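Marijke Leemans wants me to sit down before we start. I would like to ask my questions first, because the chair is the reason I came, and I have learned that people who sell soft furniture do better once you are in it.

Leemans runs Haklow, a small outfit that styles rental apartments in Uresley. Her position is that one tub chair and a few cushions will do more for a room than a new couch. I told her I had heard that before, usually from somebody with cushions to sell.

"I don't sell them," she said. "I buy them. I've bought 132 since August, and I've sent 11 back."

Why 11? "Seams. One smelled of glue." 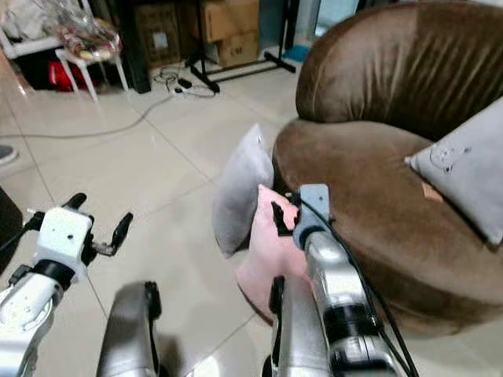
The chair is brown velvet, round in the back, and she calls the model the Lanton. She budgets $1000 for a whole living room, so I asked what part of that goes on pillows. She said $75. I asked whether a tenant would ever notice. She took a while over that one.

"They notice when it's bare," she said. "They say the room feels cold. They don't say, oh, you need a pink one."

Pink is the part I have trouble with. Pale pink and light gray on brown looks to me like a store display from a few years back, and I said so. Leemans didn't argue about the date. She said brown velvet swallows anything dark, and she had tried a rust-colored set from Hegde that "just vanished, like you'd dropped it in gravy."

Then there is the wording. One of the gray cushions says LITTLE BEAR in white letters. I asked who, in a grown-up's living room, that is for.

"Families rent too," she said. "And you can turn it around."
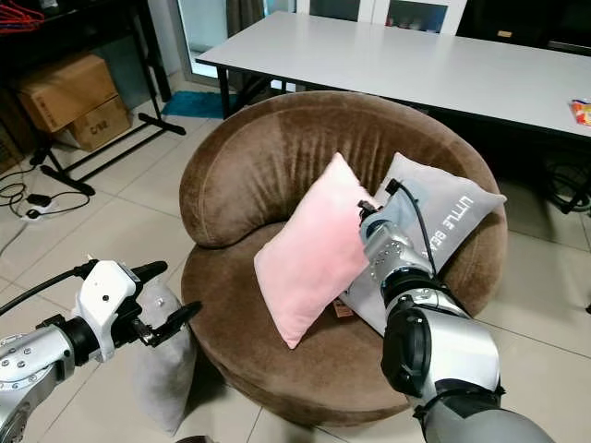
Her method for arranging is simple enough. The plain cushion goes in front, at a slant, and the printed one goes behind it where it only half shows. Anything left over comes off the chair. "Two is plenty. With three you're moving stuff every time you want to sit."

So why buy three? "For the wash," she said, a little fast I thought.

We disagreed about velvet as well. I say it marks. She says it marks and then you brush it with your hand. I asked how a Lanton looks after two years of tenants, and she admitted she hasn't had one that long.

I did sit in it at the end. It's comfortable, and the back comes around you nicely. I had to take the pink cushion out first and hold it in my lap.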